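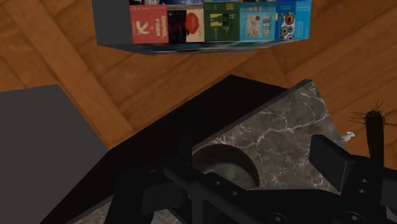 Should a robot that passed its tests in simulation be allowed to skip the same tests on real hardware? Only for the parts of the test where someone has already measured how far the simulator drifts from the real machine, and in most shops that is a short list.

I have worked on acceptance testing for household robots for seven years, most of that time at Grirkora, and I have watched the word "validated" get looser every year. A supplier says an arm has been validated in a kitchen. Ask a second question and the kitchen is a file. I have no objection to that. Simulated rooms are cheap, they can be rearranged before lunch, and a bad grasp in one costs no money. My objection is to a test report that leaves the reader to guess which kind of room was used.

The Fabbri report that went around last January is a fair case. It listed 779 grasp trials, with 631 successes, in one table on one page. Further back, in an appendix, it said that 28 of those trials were run on a physical arm. The rest were simulated. The report gave no separate success rate for the 28. A buyer who read the first page and stopped, as buyers do, would have come away with the wrong idea, and no rule was broken.

So I would like a rule. Every published success rate should carry a label saying simulated or physical, and the two should never be added together. Any report with simulated trials should name the simulator version, the friction settings for each surface, and the date the gripper model was last checked against a real gripper. That last item matters more than people think. Finger pads wear down. A model drawn from a new gripper will go on holding things that the one in the shop has started to drop.

Stone and polished metal are where I see the most trouble. A simulated countertop can look very good and still have one friction number for the whole slab, the same at the rim of a basin as on the flat. Good looks are not evidence of good physics, and a standard should say so in one sentence.

Arnel Enriquez, who ran the Zolley test floor before I came over, disagrees with me on part of this. He thinks the labels are fine but the friction tables will be filled in with defaults and never read. He may be right. We tried the full form on the Festari project and two suppliers sent it back with the same numbers for glass and for wood. But we could see that they had - and we could ask about it, which we could not do before.

The usual complaint is that small companies can't afford the physical trials. Then they can publish the simulated number with its label on it, and let the buyer decide what it is worth. The label costs one word per table. I would start there and argue about the friction tables next year.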